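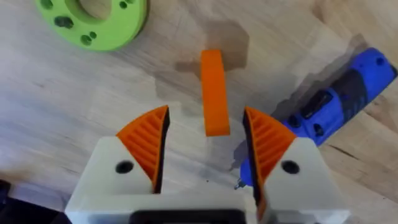 Re: [benchbots] Second arm or better fingers first?

Hi all,

Kenneth Morrison wrote:
> We have 3388 left for the year and I'd like it spoken for before January.
> Stirel wants 1000 for the finger and spares bundle. Is that worth it, or
> do we print our own and put everything toward the Groltbridge service plan?
> Also, what do you still need for the table itself?

Kenneth, thanks for pushing on this, I've been putting it off for ages! I went through the drawers last night and my vote is to print our own. The ribbed orange tips are the part I'd want plenty of (the white mounts can wait), and a good stock of filament plus screws and pads comes in at 400. Even if we waste half a spool getting the fit right, we're way ahead of Stirel's price.

My list, in the order I'd buy:

1. Filament, screws and pads, 400. Enough for both arms, and I'd like one full set of fingers sitting in a bag before we touch anything else.

2. Two spare wrist cameras from Nikolaidis, 654 for the pair with cables. We have one arm on each side of the table, and if a camera dies we're stuck until the post comes. 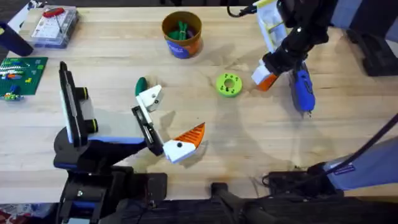 3. The Groltbridge plan, but only the basic one. I asked for a new quote and they're being slow (again).

4. Small stuff for the table. I'd love a proper cable tray and a couple of bins so the Lego and the tools have somewhere to live. 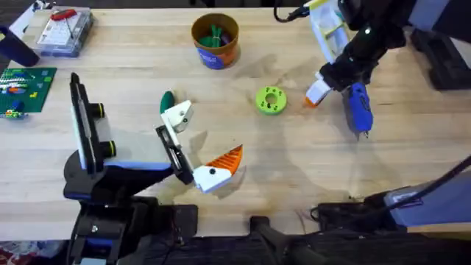
Both arms over the table, green ring in the middle

One more thing, the folks at Cundton offered us their old bench for free if we pick it up. I like ours, stain and all, but it might do for a second setup next year. Does anybody on the list have a van?

If there are no screams by noon tomorrow I'll order items 1 and 2.

Cheers,
Dana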